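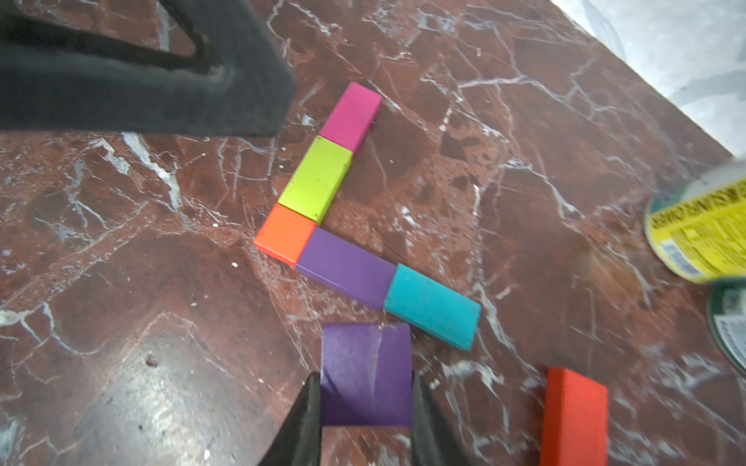

Is the toy block open day at Kollari worth the trip if your children are past the toddler stage?
It is worth it for anyone who still likes to sit down and build something, and the adults in our group stayed at the tables longest.

I went on November 30, 2025, with my friend Hortensia Flores, who had read somewhere that the workshop opens its doors just before the December rush. We left far too early, of course, and had time for coffee and a very good almond roll at the bakery across the street – get one if they have any left!

Monique Texier showed us through the finishing room. She has been painting blocks there for years and talks about color the way my grandmother talked about jam. The matte paint is her favorite, and she told us it takes 2 coats, with a long wait in between that the children in our group found very hard to believe in. They make 400 blocks on a good day, and the sets go out under the name Dillska.

After that came the part I had been looking forward to, the building tables. The blocks put out for visitors are well used, with little chips along the edges, and I liked them all the better for it. Lime green next to magenta pink sounds dreadful and looks wonderful. I laid mine flat and turned a corner at the orange one, then went off along purple and teal, while Hortensia (who has more patience than I do) stood hers on end and kept starting over.

The shop is small and gets crowded after lunch. I came home with a bag of seconds and a sore back, and Hortensia has already asked about the spring date.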